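Sat 3 July

Blog workbench notes, mostly so I stop repeating myself. Finally moved the Plumden reviews over to the new theme (hooray!) and lost the star ratings on every single one. Fixed by hand, with a lot of tea.

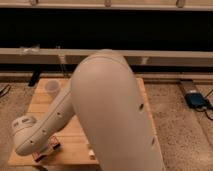 Word count on the Skimham review is 738, which is too long for what is basically me shouting about the ending. Got it down to 499 by cutting the plot summary. Still want a line in there about the map at the front - gorgeous, and I kept flipping back to it.

The May wrap-up is still in drafts, whoops. Colour of the header is wrong too, more mustard than gold.

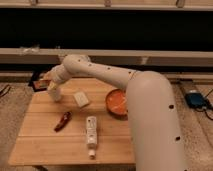

Started Ignacio last night and I'm at page 228 already! Slow first bit, then I couldn't put it down. Leaning towards 3 posts on it, one with no spoilers at all.

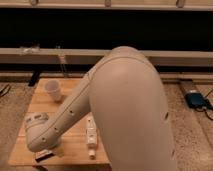

Favourite covers list next. Arkia goes in, obviously (that spine!!). If anyone else on the blog has the paperback, can you check whether the chapter art is the same as in my copy? Comments plugin is still eating replies, so email me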